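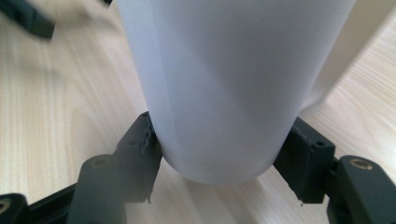 Frosted white container, light wood tabletop.

Istetti Community Film Nights
Progress report to the Akbari Fund
March 23, 2022

We are now past the halfway mark of the season you are paying for, and I am so pleased with how it is going. The Poltero has shown 13 films since we opened in the fall, with six more to come before the end of July. That makes 19 in all, the number in our application. We did move two titles around when the rights took longer than planned, but nothing has been dropped.

Attendance

Our best night so far was the family drama we put on in the second week of February. We sold or gave away 292 tickets and had to open the balcony, which hadn't been used for a public film since the new seats went in downstairs. People cried. A lot! The lobby afterward was full of folks who didn't want to go home yet, and we kept the coffee going until the building had to close.

The quietest night was the silent comedy, with 61 people. I would still book it again tomorrow. The pianist was wonderful and the kids in the front rows laughed at everything, including the intertitles. We think the date hurt us - there was a home game at the high school - and next season we will check the school calendar before we sign anything.

Talk-back sessions

These were the part of the plan I was least sure about. You asked us to try a short conversation after each film, and my worry was that everybody would head for the parking lot. Some do, of course. The ones who stay have a lot to say, and we have started putting out response cards for people who would prefer to write. A few lines from the February cards:

"I saw this with my dad when it first came out. Different movie now."
"Too long in the middle but I forgive it."
"Please show more like this, and turn the heat up."

The heat has been looked at. The balcony is still cooler than the main floor.

Tostness screenings

The two afternoon shows at the Tostness senior residence went ahead in the day room with the portable projector. The sound was muddy at the first one, so we brought our own speakers to the second and it was much better. Residents chose the second film themselves by show of hands (a musical, by a mile). They have asked for a third show and we can fit it into the existing budget.

Money

Spending is on track. Film rights have come in slightly over, printing is under, and the two nearly cancel out. The captioning equipment is paid for and has been in use since January. We are not asking to move any funds between lines at this point.

What comes next

Still to do this spring: confirm the outdoor show in July, get a rain date from the parks office, and finish the program for the documentary weekend. The short survey for regulars goes out with the next newsletter and I will send you the results with the final report.

If you can make it to any of the remaining nights, please come. Seats will be held for you at the door.

Program Coordinator
Istetti Community Film Nights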